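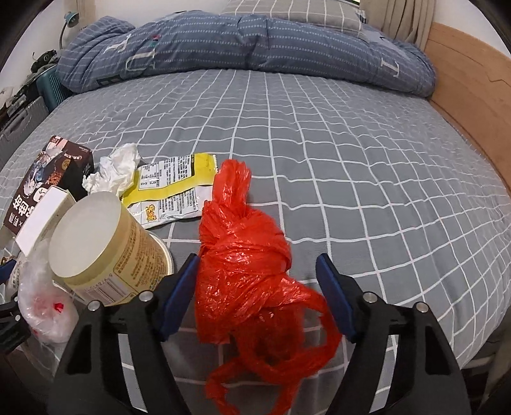 Why Do Crumbs Make Your Bed So Itchy?

Have you ever had a biscuit in bed? I have. I had two last night, if you want the whole truth, and then I spent ages wriggling about because something was poking me in the back of the knee. It felt like a pebble! I got the torch out and hunted for it, and it was a crumb so small I could hardly pick it up.

So how can something that tiny feel so big? The answer is in your skin, and I think it's brilliant.

Your skin is full of feelers

Tucked away inside your skin are lots of tiny sensors. They are the ends of nerves, and nerves are a bit like wires that carry messages up to your brain. There are different sensors for different jobs. Some notice a gentle stroke, some notice pressing, some notice hot or cold, and some shout "ouch!"

When you lie on a smooth sheet, the sheet presses on you evenly and the sensors get bored. They send fewer and fewer messages until your brain stops bothering with them (it's the same reason you forget you're wearing socks). But a crumb has corners. It pushes hard on one little spot, and every time you roll over it pushes on a new one. So the messages keep coming, and your brain keeps saying, "What's that? What's that NOW?"

Try it yourself

You need a grown-up or a friend, and a grain of uncooked rice.

Put the rice on a table and press your fingertip on it gently. Easy to feel, isn't it? Now press it with your elbow. It's much harder to tell what it is! Fingertips have loads of touch sensors packed close together, and elbows have far fewer. Your back hasn't got many either, so you know there's a crumb under there somewhere but you can never find the wretched thing.

Who else likes crumbs?

Ants do. If one ant finds something sweet, it walks home leaving a trail of smell behind it, and the others follow the trail back. My friend Balthasar Hauser, who lives up in Grirkcombe, once left half a jam tart under his pillow in October and woke up to a very neat line of ants going down the bedpost. He says they were polite about it.

Then there are dust mites. You can't see them without a microscope, and they're mostly after the little flakes of dead skin that fall off us all day long. Yes, all of us, even you! They don't bite, but they can make some people sneeze, so it's a good idea to wash your sheets regularly.

Why do crumbs get everywhere?

A biscuit is dry and brittle, so when you bite it, it cracks. The cracks race off in all directions and bits ping away. A banana is soft and damp, so it squashes and holds together. Crisps are the worst of the lot. I tried snapping one over a sheet of black paper and counted the bits I could see, and I got to 137 before I sneezed and lost my place.

How to get rid of them

Don't rub! Rubbing grinds big crumbs into little ones. Pick up any wrappers first, then lift the corners of the sheet into the middle, carry the whole bundle outside and give it a good shake. The birds might even say thank you.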